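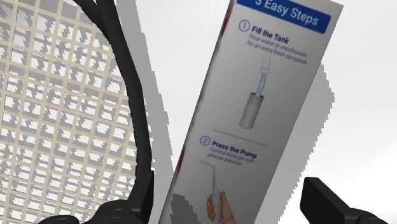

Subject: Re: [nulstead-bb] Scorebooks and the extra-innings rule
From: Asuka Maruyama

Dear all,

Thank you to Kiyoshi for writing so clearly. I keep his message below my answer, because some members joined the list after he sent it and they did not receive it.

Kiyoshi Ikeda wrote:

> Hello everybody,
> I was scorer for the second game against Jasard and I have a doubt
> about the tenth inning. We began with a runner on second base, as
> the league now asks. He came home on a single to left field, and we
> lost by this one run.
> In the scorebook I gave the run to our pitcher as earned. The Jasard
> scorer did not. We compared our books after the game and everything
> else was the same, also the pitch count.
> Who is right? I would also like to know if the runner must be
> written as the player who made the last out in the ninth. I wrote
> Nishimura, but he was the first batter of the tenth, so I think this
> was my mistake.
> Kiyoshi

I have looked at the league sheet again, and I also asked the scorer at Fledero, who has done this work much longer than me.

The Jasard scorer is right. The runner who is placed on second base did not reach it by a hit or a walk, so the pitcher is not charged with an earned run when he scores. For the scorebook you treat him as if he had arrived there by a fielding error, but you do not give an error to any player, and not to the team either. The run counts in the result of course, and the pitcher can still be the losing pitcher. In our case he is.

About the second question: the runner is the player whose place in the batting order comes just before the first batter of the inning. Very often this is the same man who made the last out, but not always. If the last out was made on the bases, for example, it can be somebody different. As Nishimura was batting first in the tenth, the runner was the man before him in the order. Please correct the name in the book with a single line through the old one, so that we can still read it. The run must go to this man also in the batting table.

I have already changed the earned run in the file on our side, and the average of our pitcher is a little better now, which I suppose he will not mind.

While I was searching for an old league sheet, I opened the box with the early scorebooks. The oldest one is from 1975. There is a game in it with Fledero which went to the fourteenth inning, and the scorer had no columns left, so he continued on the back of the page with his own lines. It is very well done. If somebody knows whose handwriting it is, please tell me, there is no signature.

Two small things remain. The new scorebooks have come and I will bring them to the next practice. And could the person who kept score in the first Jasard game send me the times of start and finish? I have everything except these, and the league returns the form if they are missing.

With best regards,
Asuka

_______________________________________________
nulstead-bb mailing list
To leave the list, send an empty message with the subject "unsubscribe"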